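About Kido

Kido teaches people to take desktop computers apart and put them back together. We have 5 benches, a short list of classes and a long list of things we don't believe about computer repair training. If you came to this page looking for a mission statement, there isn't one. Yufang Li wrote one when we opened and took it down within the month.

Most of the courses we looked at before starting our own were slide decks with a certificate at the end. We have our doubts about certificates. A person can pass a test on memory types and still push a module in backward, hard, until something gives. So our classes are held standing up, with the side panel off, and the talking is kept short.

Beginners start on the layout board. It has places for the parts, and the idea is that you learn where each one goes and how to hold it before you get near a real motherboard. Yamila Ojeda was against it at first. She thought a practice board would teach people to be good at practice boards, and she still says so to new students. We kept it because the alternative was replacing bent sockets, and we were tired of paying for them.

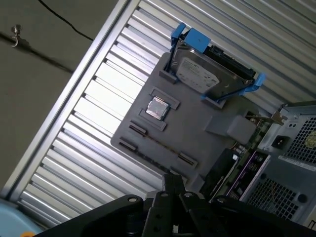
The layout board, with a hard drive in its blue caddy and a CPU in the socket frame.

After the board comes the real thing. Our machines are retired office desktops, bought in lots, and we prefer them to new ones. They have been opened by other people before us, the cables don't always go where the manual says, and nothing about them has been arranged for a class. Chia-jung Lam picks them out and is hard to please. Sellers like to describe a pallet as "tested," and she has learned to ask by whom.

Memory is the first real job and the processor is the second. Both look like nothing when someone else does them. We ask students to say which way the notch faces before they touch the slot, and to keep fingers off the contacts when a socket is open. No one is allowed to hurry this. Tien-fu Yang, who teaches the Saturday class, has been known to send people to get coffee when he sees them pushing.

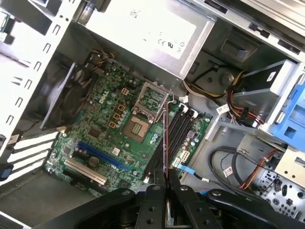
What we won't teach is speed. There are competitions for building a computer against the clock and we have been asked to host one. We would rather see a machine that starts the first time and still starts in August, when the room is warm and the fans are working for their living.

We also don't promise jobs. Some of our students work in repair shops now, and some just wanted to stop paying one. The full course costs $699 and runs 8 weeks. Tools are included. Parts you break while learning are included too, within reason, and Yee-man Hsieh decides what is within reason.

We don't sell computers, we don't take a cut from anyone who does, and we have no favorite brand. Ask us which is best and you will get five different answers, most of them grumpy.

Visitors can look in on any Saturday class. Please write first, and leave your drink at the door.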